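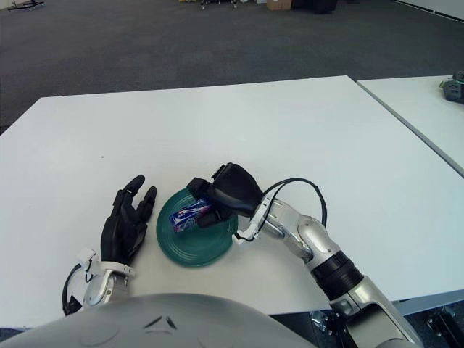 Okay, a thread about shrinking snack packs, after the week I've had reading comments on the Ostlow story. I have doubts about nearly everyone's version of it, including mine.

---

Quick recap if you missed it. Ostlow makes those little wrapped oat squares. Old pack was 43 grams. New pack is 40. Same price at my store, same spot on the shelf. People are furious.

---

Their explanation is a "portion adjustment in line with customer feedback." I would love to meet the customer who wrote in asking for three grams less oat square. What was the subject line?

---

But I also don't buy the other side. Welington Pimentel's post (the one with the calculator screenshot) says families are being "robbed of thousands." I redid his math. To lose one thousand dollars to this, at the price he quotes, you'd have to eat these things at every meal for a long, long time.

---

He also compares the multipack in one store to the single in another store. You can't do that. The multipack was always cheaper per gram. That gap has been there as long as I've been buying them.

---

Then there's the survey. "3000 shoppers say they'd rather pay more than get less." Would they? That's what people tell a survey. At the register I have watched myself pick the cheaper one every single time and feel smart about it.

---

Also, who ran it? It goes back to Uddin, a firm that sells package redesigns. I went looking for the questions they asked and found a one-page PDF with a pie chart and no questions.

---

Cauã Arruda replied on Sunday that unit price labels fix all this, just read the small number on the tag. I used to say the same. Go look at the tags, though. In my store in Irkdale one brand is priced per ounce, the one next to it per 100 grams, and the store brand is "per each." Per each what?

---

I asked at the desk about the "per each" thing. The guy was nice about it and said it comes down from the system. So that's that, I guess.

---

Someone will say "just weigh it at home." I did, on a kitchen scale. One pack came out a gram over the label and one came out dead on. My scale is old and I wouldn't trust it with flour, so please don't screenshot this as evidence of anything.

---

What I'd like is boring. When the weight goes down, print the old weight next to the new one for a few months. Front of the pack, normal size type. I'm told this is too complicated for the printers, who somehow manage a new holiday wrapper every November.

---

A couple of you asked about Provov crackers. Yes, box looks the same, and yes, I think the inner bag got smaller. I don't have an old box to check against, so I'm not going to claim it. If you have one in the back of a cupboard, send me the net weight line and the best-by date.

---

And no, I'm not boycotting the oat squares. I had one at 1015 this morning with coffee. It was fine, a bit dry, same as before.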